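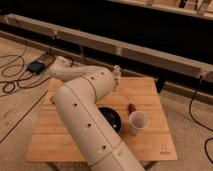 How to look after a low wooden table

A low square table gets used for everything. It sits close to the floor, so it collects cups, bowls, bottles, pens and snacks through the day, and the top takes more wear than a dining table. The care it needs is simple, but it has to be regular. This page covers clearing it, the weekly clean, marks and rings, and oiling.

The instructions are for a planked top in light wood with an oiled or lightly varnished finish. If yours is painted or waxed, follow the maker's advice instead.

What you need

Two soft cotton cloths
A bowl of lukewarm water
A few drops of washing-up liquid
A soft toothbrush or a wooden cocktail stick
Furniture oil for light wood (oiled tops only)
An old sheet or towel to protect the carpet

We use Troltent clear oil on our own tables, but any food-safe furniture oil will do. Avoid anything sold as a polish with silicone in it. It leaves a film that stops oil soaking in later, and it is hard to get off.

Step 1: Clear the top

Take everything off before you start. Wiping round things is how rings and dull patches build up.

Work in this order:

Open drinks first. Carry cups to the sink even if they look empty.
Food next, including crumbs and anything that has rolled to the middle.
Bowls and dishes. Lift them straight up. Grit under the base will scratch if you slide them.
Bottles. Check that the caps are tight before you lay them down anywhere.
Pens, markers and small tools last. Put the caps back on and keep them in a drawer or a pot.

Chargers and power banks are better kept off the wood altogether. Unplug any cable that crosses the table and move it well away from the water.

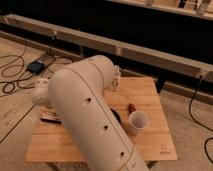
Step 2: Dry wipe

Fold one cloth into a pad and wipe along the planks, in the same direction as the grain. Don't scrub in circles. Shake the cloth out of the window or over the bin halfway through and carry on with the clean side.

Run the cocktail stick gently down the joins between the boards. Crumbs and sugar collect there and go sticky in warm weather. The toothbrush does the same job if the joins are shallow.

Step 3: Damp wipe

Add the washing-up liquid to the water and wring the second cloth out until it no longer drips. Wipe along the grain again, one or two planks at a time. Do the edges and the underside of the overhang, where sticky fingers go.

If there is a maker's mark printed on the top, go over it once, lightly. Printed logos on wood are often only ink under a thin coat and they fade with rubbing.

Rinse the cloth in clean water, wring it out and wipe once more to take off the soap. Dry straight away with a dry part of the first cloth.

Step 4: Deal with marks

White rings. These are moisture in the finish. Leave the table clear overnight, as many go by themselves. If not, rub a very small amount of oil over the ring with a fingertip and wipe it off after 12 minutes.

Dark rings. Water has got into the wood itself. On an oiled top, sand lightly along the grain with fine paper and re-oil. On a varnished top, leave it alone unless you are ready to refinish the whole surface.

Marker pen. Try soapy water first. If that does nothing, use a little surgical spirit on a cotton bud and test it on the underside beforehand. It can dull varnish.

Grease. Sprinkle on cornflour, leave it for an hour and brush it off. Repeat if needed.

Step 5: Oil the top (oiled finishes only)

Do this twice a year. September is a good month for one of them, before the heating goes on and the air dries out.

Spread the old sheet under the table and well beyond each side. Oil on a beige carpet does not come out. Put a small amount on a cloth and work it in along the planks. Leave it to soak, then wipe off all the excess. Leave the top bare overnight before putting anything back on it.

Lay oily cloths out flat outdoors to dry before binning them. They can heat up and catch fire if left screwed up.

Step 6: Legs and floor

Wipe the legs with the damp cloth, paying attention to the bottom few centimetres where the vacuum cleaner knocks them. Tighten any loose bolts while you are down there. Move the table a little to one side when you vacuum, so the legs don't always press on the same spot of carpet.

Putting things back

Use a coaster for cups and a felt pad or folded cloth under heavy bowls. Disposable cups need a coaster too, as they tip easily on an uneven join.

More in this section: Choosing felt pads; Removing wax from carpet; Refinishing the Kedach side table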